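Chapter 3
Setting the Table: Cloth, Plate, Fruit

I learned to set a table from the bottom up. In my first job, at a small guesthouse in Prurnmont, I was handed a stack of folded cloths and told to have the breakfast room ready by seven in the morning. I did what most people do, I think. I put out the plates and forks and cups, got them all nice and straight, and then noticed that two of the cloths had a crease running right down the middle. So off came everything again! I've started with the cloth ever since, and so does this chapter.

In Chapter 2 we worked on the bare table: its height, its shape, how much elbow room a person needs. Now we get to dress it. We'll take one table and work upward in layers, first the cloth, then the dish that sits on it, then whatever goes in the dish. Later on (pages 36 and up in the workbook) you'll do the same thing with a full dinner setting, but I want you to spend a while on the simple version first. A fruit plate on a patterned cloth will teach you most of what you need about color, scale and shine, and you get to eat it when you're done.

Words to know in this chapter: ground, band, repeat, drop, rim, well.

The ground is the main color of a cloth, the one everything else sits on. A band is a strip of pattern that runs across it, and the repeat is the distance before the pattern starts over. The drop is how far the cloth hangs past the edge of the table. On a dish, the rim is the outer edge and the well is the dip in the middle where the food goes. You'll see me use these constantly, so it's worth getting them straight now.

3.1 Starting with a busy cloth

My students always reach for the plain white cloth. I get it, it feels safe. But a plain cloth lets you off easy, and I'd like you to begin with the hardest one in the drawer. Get out the one with the zigzags and the diamonds and the little flowers, the one your aunt gave you that you've never dared to use. Mine lives in the bottom drawer under the dish towels, and I bring it out for every new class.

A busy cloth has a strong opinion about where you look. Bands act like roads, and your eye travels along them whether you want it to or not. If the bands run on a slant from where you're standing, the whole table feels a bit livelier, and if they run square to you, it settles down. Walk all the way around before you decide where the dish goes. I mean really walk, don't just lean!

Then pick a dish that can hold its own. The trainees I taught at Henare (a catering kitchen that could seat 200, with a linen closet bigger than my apartment) loved a painted bowl on a painted cloth, and it nearly always turned into a shouting match. Dark see-through glass is my favorite answer. The pattern still comes through, only quieter, and a wavy rim with a thin line of gold gives the dish a clear edge so it doesn't get lost.

3.2 Choosing the fruit

Fruit is where people overdo it. They heap it up until the plate disappears, and then what was the plate for? Leave some of the well showing. Mix your sizes, let one piece be the big one, and let the pieces touch, because fruit spaced out evenly looks like it's waiting for a bus. On a deep blue ground I go for warm colors every time. Orange is about as far from blue as you can get on the color wheel, red is a close friend, and something yellow or yellow-green keeps the two of them from getting too heavy.

Please don't polish everything to a high gloss, either. The old Prallum housekeeping cards I learned from had us buffing apples with a cloth, and they came out looking like wax. A few speckles are lovely. Glass brings plenty of shine on its own, so check it from your chair as well as from standing height, and turn the dish a little if a glare lands right in your eyes.

Before you go on to 3.3, open your Stilus notebook to a clean page and write down the ground color of your own cloth and the colors of whatever fruit you have in the house. We'll be using that list when we get to bowls with a foot.
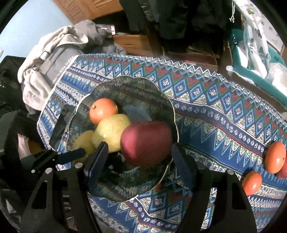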